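Notes for Unit 4: Netcode in Multiplayer Shooters
Course reader, Game Systems II
Prepared by Wichai Duangkaew. Revised 9 Feb 2021.

4.1 Scope

This unit covers how a multiplayer shooter keeps several machines in agreement about a match. It assumes you have finished the unit on fixed time steps and can explain why simulation and rendering run at different rates. Voice chat, matchmaking and account services are left for Unit 6.

The running case is Vostia, the small arena shooter used in the labs. Vostia is built on the Plenent networking layer, and you will need the lab build of both. Do not mix the lab build with the public one. The packet headers differ and the client will refuse to connect without giving a useful error.

4.2 Terms

Tick. One step of the server simulation. All game rules are applied on ticks.

Snapshot. A record of the state of every relevant object at the end of a tick. Snapshots go from server to client.

Command. A record of one player's input for one client tick. Commands go from client to server.

Round trip time. The time from sending a packet to receiving the reply to it. In-game displays usually call this ping. It includes time spent waiting for the next tick on the server, so it will read higher than a plain network ping to the same address.

Jitter. Variation in the arrival time of packets. A steady long delay is easier to handle than a short one that keeps changing.

Authority. The right to decide what happened. In Vostia the server has authority over positions, health, ammunition and score. The client has authority over view angles only, and even these are clamped on arrival.

4.3 Why the server decides

In a peer-to-peer match each machine can simulate the full game and exchange inputs. This works for fighting games and strategy games, where the number of players is small or the rules can be made fully deterministic. Shooters rarely use it. One slow machine delays everyone, and a modified client can report whatever it likes.

With a dedicated server the clients send commands and wait to be told the result. The cost is delay. If a player presses forward and nothing moves until the server answers, movement feels heavy even on a good connection. Most of this unit concerns ways of hiding that delay without giving up authority.

4.4 Client prediction

The client applies its own commands at once, using the same movement code as the server. It keeps each command in a buffer until the server confirms it. When a snapshot arrives, the client does the following:

1. Reads the number of the last command the server has processed.
2. Drops that command and all older ones from the buffer.
3. Sets the local player to the position in the snapshot.
4. Replays the remaining commands on top of it.

If the replayed position matches the predicted one, the player sees nothing. If it differs, the client has mispredicted and must correct. Small errors are blended out over several frames. Large ones are applied in a single step, and the player sees a snap.

Common causes of misprediction are collisions with other players, knockback from explosions, and doors whose state changed on the server first. Floating point differences between platforms can also add up, though the correction normally removes them before they show.

Keep the movement code in one shared file. Several lab groups have copied it into the client and then edited only one copy. The result is a slow rubber-band effect on slopes that takes a long time to trace.

4.5 Interpolation of other players

Other players cannot be predicted well, as their inputs are unknown. The client instead draws them slightly in the past, between two snapshots it has already received. The length of this delay is the interpolation window.

A window of two snapshot intervals survives the loss of one packet. A shorter window gives a fresher picture of the opponent but stutters whenever a packet is late. If the buffer runs dry the client may extrapolate along the last known velocity. Cap this. In the lab build extrapolation stops after 200 ms and the model freezes in place.

Note that the local player is shown ahead of the server and all other players are shown behind it. Two objects on the same screen therefore belong to different moments. Much of what players report as unfair follows from this.

4.6 Lag compensation

When a player fires, the command carries the time at which the targets were being drawn on that client. The server keeps a short history of positions, moves the targets back to where they were at that time, tests the shot, and restores them.

The shooter gets the result that matched the screen. The target may be hit after reaching cover. There is no setting that removes both problems. A designer picks which player carries the error, and sets a limit on how far back the server will look.

Vostia rejects any rewind longer than 200 ms. Beyond that point the player has to lead the target. Projectile weapons such as the Pusotard launcher are not rewound at all; the projectile is created on the server at the current tick and travels from there. This is why the launcher feels slow at high ping although its flight speed is the same for every player.

4.7 Bandwidth

Full snapshots are wasteful, as most objects do not change between ticks. The server sends each client only the difference from the last snapshot that client has confirmed. If that confirmation is too old to be in the history, a full snapshot goes out instead.

Further savings come from relevance checks. An object behind several walls need not be sent. Be careful with sound: a player who cannot be seen may still be heard, and dropping the object will also drop the footsteps.

The full snapshot for the map Noh with all slots filled is roughly 1000 bytes after packing. It fits in one packet. Larger maps do not, and splitting a snapshot over several packets raises the chance that it is lost, as one missing part makes the rest useless.

4.8 Lab task

Run the server and one client on the same machine, then add delay with the traffic tool. Record the number of corrections over one lap of Noh with no delay, with 119 ms, and with 200 ms. Turn interpolation off and repeat. Hand in the log files and one page of text. Graphs are welcome but must have labeled axes.

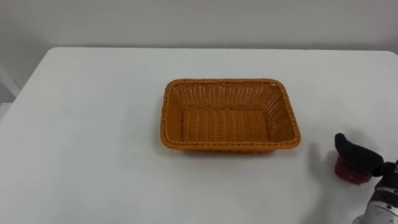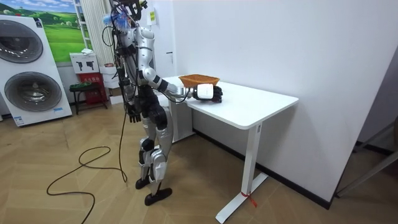
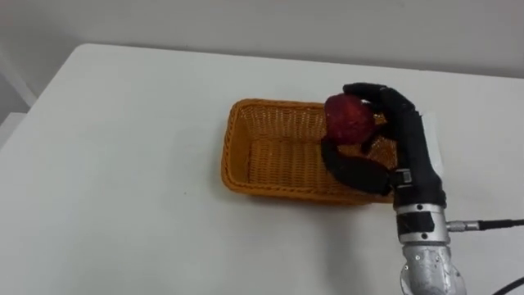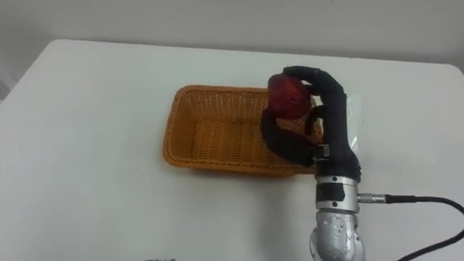 Logs must come from the release build. The debug build prints every dropped command to the console, and the printing itself slows the client enough to change the result.

Set the random seed in the server config before each run. Bots on Noh choose a patrol route at startup, and a bot standing in the doorway will add collisions that have nothing to do with delay. You may also remove the bots, in which case say so on the page.

4.9 Frequent errors in past work

Measuring ping on the client and treating half of it as the one-way delay. The two directions are often unequal – upload queues on home connections are the usual reason.

Comparing positions with an exact test. Use a tolerance, and state the value.

Sending each command once. Commands are small, so the last few can be repeated in every packet at little cost. A single lost packet then causes no correction.

Running the rewind before checking whether the weapon has ammunition. The order does not change the result but it wastes server time, and in a full match this can be measured.

Trusting the shot time in the command. A modified client can send any value. Check it against the measured round trip time for that player and clamp it.

4.10 Reading before the next session

Read the Plenent manual, chapters on channels and acknowledgment. The section on encryption can be skipped until August. Bring a working lab build; the first half of the session will be spent on reliable ordering, and the exercises depend on it.

Related items
Unit 3: Fixed Time Steps and Input Sampling
Unit 5: Hit Detection and Collision Shapes
Unit 6: Matchmaking, Lobbies and Voice
Vostia lab build: setup notes
Plenent: list of console commands
Marking guide for lab reports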